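Home | Trips | Food | Archive | Contact
Posted 8/9/19 by the Slow Road blog
Last updated in October

A morning at the Gomska tile works

I've been wanting to see the inside of a tile factory ever since we redid our bathroom and I spent a whole winter staring at samples, so when the Gomska works in Florbridge put up a notice for its open day I signed up the same night. Parking is in the field behind the loading dock. Wear real shoes – the path had puddles the size of bathtubs and I'd come in sandals.

They take you around in groups, and ours started at the clay shed. It smells like a creek bed in there! The clay comes in by truck, gets crumbled, wetted, squeezed and dried again until it's a fine powder, which surprised me, because I'd pictured people rolling it out like cookie dough. Then the powder goes into the presses. You feel them in your knees before you hear them. Our guide had to shout the whole time and I missed most of what she said about moisture.

The kiln was my favorite part. It's 338 feet long, a brick tunnel with a slow line of tiles creeping through, and there's a little window where you can peek at the glow (one person at a time, and yes, I went back for a second turn). On a normal shift they get through 4,000 tiles of the plain Kisow line, and a lot fewer of the hand-glazed ones.

Glazing was quieter. Six people at long benches with brushes and squeeze bottles, radio on low, and none of them seemed bothered by us crowding in. Raw glaze looks nothing like the finished color. A bucket of chalky gray can come out of the kiln bright blue, and the woman closest to me said she still keeps a cheat sheet taped inside her cupboard after all these years.

After that we got loose in the pattern room, where you can shuffle loose tiles around on a board and see what goes with what. I stayed too long. I've always been a white-on-white person, and I left wanting a kitchen floor in magenta, pink and orange-brown, all mixed up with no repeat. My husband has asked me to sleep on it.
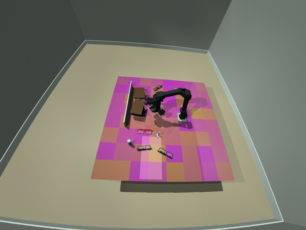
Fiadzo wrote to me afterward to say that mixing colors like that is fine as long as you buy every box from the same firing, and that the grout matters more than people think – go a shade darker than you want, it dries lighter.

The seconds shop is by the exit and it's cash only. I got a box of slightly wobbly green ones for the back step and a soap dish I didn't need. Coffee and plum cake in the canteen, and the cake was gone by eleven, so don't save it for last like I did. The next open day is in the spring and sign-up is at the front gate.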